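Went back to the Drundemport lift bridge in August. Covered the history in an earlier thread, so this one is mostly structure and where to stand.

Basic layout: vertical lift, two steel towers, one movable truss span between them, fixed approach spans on both banks. Road deck only. The rail deck was never built, although the piers were sized for it, and you can tell from how far the bearing seats stick out past the trusses.

It is a span-drive type. The machinery house sits on the middle of the lift span and travels with it. Ropes run from drums in the house to the tops and bottoms of the towers and haul the span up or down. The counterweights do most of the lifting.

The counterweights are concrete in a steel box. When the span is down they hang near the tower tops. When it is up they come down nearly to road level, and that is the best time to look at the rope connections.

Approach spans on the Stostley side are Warren trusses with verticals. On the Ornton side they are plate girders, shorter and deeper. The usual explanation is that the Ornton bank had rock closer to the surface, so extra piers were cheap. I have not seen a borehole log to back that up.

The lift ropes were replaced in 2000. The new sockets are a different pattern from the old ones. One old socket is bolted to a plinth by the Stostley parking lot, with no label.

Fixed a mistake from my last thread: I said 7 panels in the lift span. It has 9. I had counted from a photo where the near tower hid both end panels.

Clearance gauge boards are on the upstream fenders only. Coming from downstream you read the air gap off a small repeater sign on the Ornton tower, and the paint on it is badly faded.
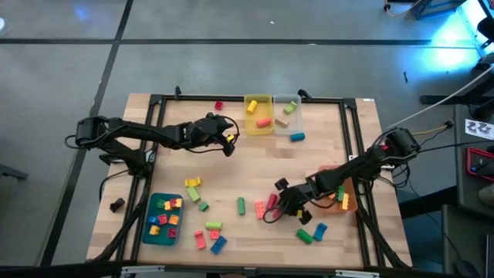
Reply from a reader in Ornton: the repeater sign is due to come off, and the bridge office now gives the air gap by radio on request. They also say the span was held up for almost 14 minutes on one of the August openings, waiting on a tow.

Thanks, that matches the traffic I saw backed up to the Furnival turnoff. The opening I timed was a lot shorter, and most of it was the gates and the lock bars. The span itself moves faster than I expected for its age.

Where to stand: the Stostley bank, on the path below the second pier, in the morning. The light is on the tower faces and you get the sheaves in profile. From the Ornton side the plate girders block most of the lift span.

The walkway is on the downstream side and closes when the gates go down. If you are on the lift span the operator waits for you to clear it, so keep moving when the bell goes.

Next thread will be the Furnival swing bridge, assuming the access road is open again. Last I checked there was a gate across it and a detour sign pointing into a field.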